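Subject: Re: [oldiron] Dell tower, pull the PSU or leave it?
List: oldiron, the Kourkoulas Street repair list
Sent: Saturday, 9:40 pm 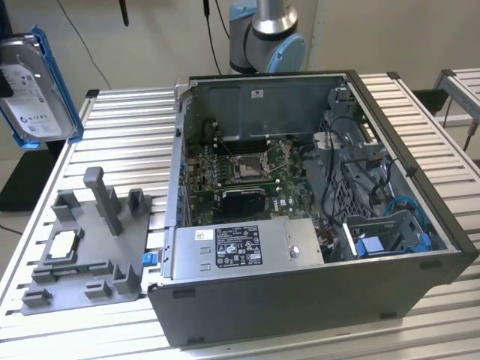 Thanks to everyone who wrote back, including the two of you who told me to throw it in a lake. I've kept your answers in one folder and my own opinions in another, and the second folder is getting thin.

The member from the Clitgate branch wrote:

> Before you go buying anything, is the processor still in it? Half the
> towers that come through our door have been picked over already. Also
> I would take the power supply out first. You will want the room, and
> you can test it on the bench by itself. Don't trust the old thermal
> paste. Don't trust the old anything.
>
> And please lay it on its side this time.

It's on its side. I can be taught.

To the first question: no processor. The socket is empty, with the metal bracket and the lever still there, so whoever went in knew which end of the screwdriver to hold. I've put a scrap of card over it between sessions, having once dropped a washer into a socket and spent the evening with a sewing needle and a magnifier learning about pins. The big black heatsink just below it is staying where it is until somebody gives me a good argument.

On the power supply, I'm torn. It takes up the whole front of the case when you're leaning over it, and every cable I want seems to start behind it. On the other hand I've got 11 boards on the shelf waiting for a supply that works, and if this one is good I'd sooner test it where it sits than go fishing for the screws. The paper clip method has been explained to me by four people in four different ways, which does not fill me with confidence. Would someone who has done it more than once please post the version where the lights stay on?

The drive cage is the part I like. Gray plastic, blue clips, and there's a light blue SATA cable over by the wall that I intend to reuse whatever the rest of the machine decides. The black cables looping through the cage are another matter. I'm going to tag both ends before I unplug any of them, as recommended on this list every spring and done by me never.

For the parts themselves: Tunier wants 100 dollars for a tested board and processor together, and Lurier has loose processors in a bin with a handwritten sign — no returns, no eye contact. I lean toward the bin. If anyone has a spare that suits a Dell board of this sort, I can trade 2 sticks of memory or a perfectly ugly beige keyboard.

The ticket on our side is 612, if you want to add notes to it. Please don't close it again.

Bench is open until ten most nights. Bring your own screwdriver, mine has gone to live with somebody else.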